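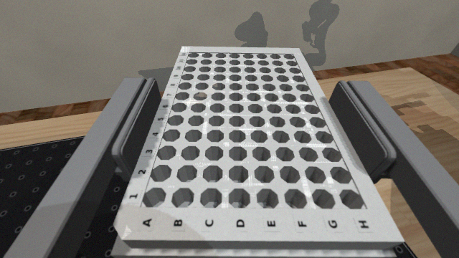 How often should a household that drinks from its own well have the water tested?

Once a year is the usual interval for bacteria, with a further test after flooding, after building work near the well, or whenever the taste, smell or colour of the water changes.

I have been asked this question several times since I mentioned in an earlier entry that our house at Vudberg is not on the mains. The short answer above is the one I give at the garden gate. The longer one follows, and is offered for the benefit of readers who have recently bought a property with a private supply and who received, as we did, a set of keys and very little else.

The state of the well on our arrival

The well at our property is a dug well lined with stone to a depth that the previous owners described in the sale papers as "sufficient". It lies uphill of the house and downhill of a field that is grazed for part of the year. A pump in the cellar draws the water through a sediment filter and into a pressure tank. The filter housing carried a handwritten date which was so old that my wife and I first took it for a part number.

The papers passed to us at completion included a single sheet of results from the laboratory then used by the vendors. It covered bacteria only. It did not state where in the house the sample had been taken, and that omission later proved to matter a good deal. A reader who is in the process of buying should ask for the sampling point to be written down, together with the name of the person who filled the bottle.

Our neighbour on the lower side, Blažena Ševčík, has drunk from her own well since childhood and regards testing as something done by people from town. I record her view out of respect, and also for the fact that her well is a drilled one and considerably deeper than ours. The two are not comparable. A shallow dug well takes in water from close to the surface, and whatever lies on the surface is apt to follow.

Choosing what to test for

The laboratories in our district offer packages under various names, and the names are not a reliable guide to the contents. It is advisable to set the names aside and compare the lists of substances. For a first test of an unknown well I would wish to see the following on the list:

Coliform bacteria and E. coli
Nitrate and nitrite
Acidity (pH) and hardness
Iron and manganese
Lead and copper, where the pipes are old
Arsenic or fluoride, where the local rock is known to contain them

Pesticides are generally charged separately and are costly. We had them tested once, in our first summer, and have not repeated the exercise. Families with an infant in the house should give nitrate particular attention and should take advice from their doctor or the public health office before using well water for bottle feeds. I am not qualified to say more on that matter and shall not attempt it.

We use a small firm in Gullton called Nondia. I have no connection with it beyond being a customer, and I chose it for no better reason than that its counter is open early and I pass it on the way to work. The firm sends out the bottles in a padded box with a form, a pen which has never worked, and a leaflet. The leaflet is clear and should be read on the day before sampling and not, as in my own case, with one hand already wet.

Taking the sample

More poor results are caused at the tap than in the ground. That was the opinion of Vilém Charvát, who looked after private supplies in this district before his retirement and who kindly walked round our property during our first spring here. He asked to see the kitchen tap before he asked to see the well. He then removed the small mesh piece from the end of the spout, held it to the window, and put it down on the draining board without comment. I have cleaned it regularly ever since.

The method I now follow is largely his, adjusted to agree with the laboratory leaflet. Where the two differ from the instructions given by a reader's own laboratory, the laboratory's instructions should be preferred.

Use a cold tap that is in daily use and has no hose attached. Take off any mesh or insert. Clean the spout and disinfect it in the manner the leaflet describes. Run the water until it is steadily cold, which at our house takes several minutes and empties a good part of the tank. Open the sterile bottle at the last moment, keep the cap in the hand with its inner face downwards, and do not rinse the bottle out. There is a small amount of powder or liquid in some bottles and it is meant to be there.

Fill to the line. Our bacteria bottle holds 500 ml and the line is a little below the shoulder. The bottle for metals is a separate one and has its own rules, and in an old house there may be a request for a first-draw sample, taken before any water has been run that morning. It is prudent to leave a note on the kitchen tap the night before. I did not do so on the first occasion, and my daughter made tea.

The bottles should then be kept cool and dark and delivered the same day. Ours travel in the picnic bag. I telephone ahead to confirm that samples are being accepted, as the counter at Gullton closes to them some while before it closes to customers, an arrangement I have twice failed to remember.

Reading the report

The report arrives by post or by e-mail and runs to two pages. Each line gives the substance, the amount found, the unit, and the limit or guide value that applies. The first matter to check is that the sample number matches the copy of the form retained at home. Ours on the last occasion was 1241, and I am glad to say that it was also 1241 on the report.

Attention should then be given to the units. Some results are given in milligrams per litre and others in micrograms per litre, and the difference is a factor of a thousand. A correspondent of this blog, Oľga Bartoš, wrote to me in some distress about the copper in her water before finding that she had compared one unit with the other. She has allowed me to mention it here so that others may be spared the same evening.

A result that begins with the sign for "less than" means that the laboratory did not find the substance at the lowest level its method can measure. It does not mean that there is none at all. Hardness, by contrast, is for the most part a question of kettles and soap. Iron and manganese at modest levels will stain a basin and spoil a white shirt, and one may decide for oneself how much one minds.

Our own results

Our first full test showed coliform bacteria in the kitchen sample. There was no E. coli. The nitrate was within the limit, the iron was raised, and everything else was unremarkable. We boiled our drinking water from that day and arranged for a second pair of samples, one from the kitchen and one from the valve beside the pressure tank.

The sample from the valve also showed coliforms, so the cause was not solely in the kitchen. Iveta Dvořáček, who services the pump, lifted the well cover and found that the joint between the cover and the top ring had opened on the uphill side. Rainwater had evidently been running in there. There was also a frog, which she removed in good health.

The joint was resealed, the ground was built up so that it slopes away from the well on every side, and the well and pipes were disinfected with chlorine by her firm. I do not describe the procedure, as the amount depends on the volume of water and ought to be worked out by a competent person. The water was then run off on to the gravel until the smell had gone. We waited 28 days before testing again, a little longer than we had been told was necessary, and the result was clear at both points.

The total cost, including the tests, the sealant, the soil and the labour, was 948 in our currency. I set this down for the record and would observe that the soil was the dearest item after the labour.

Keeping a record

I maintain a folder for the well, kept on the shelf above the pump. It holds every report, the copies of the forms, the receipts for filters, and a single sheet on which I note the date, the recent weather and the level of the water below the rim. The last of these has been of more interest than I expected. The level falls sharply in July and recovers slowly, and the iron rises as it falls.

Nélida Ojeda, who bought the house beyond the orchard last year and whose well is of the same age as ours, has begun a similar folder, and we have agreed to exchange copies. Her first report was clear apart from the iron. She has fitted a filter made by Boström and will let me know how it performs once it has been through a dry summer. I shall publish her findings with her permission.

Readers with questions about their own supply are asked to put them first to their local authority or laboratory. General correspondence may be left in the comments below, which I read in the evenings. Our next sample is due shortly after Easter, and the box of bottles is already in the hall.

Entry posted 25 Mar 2021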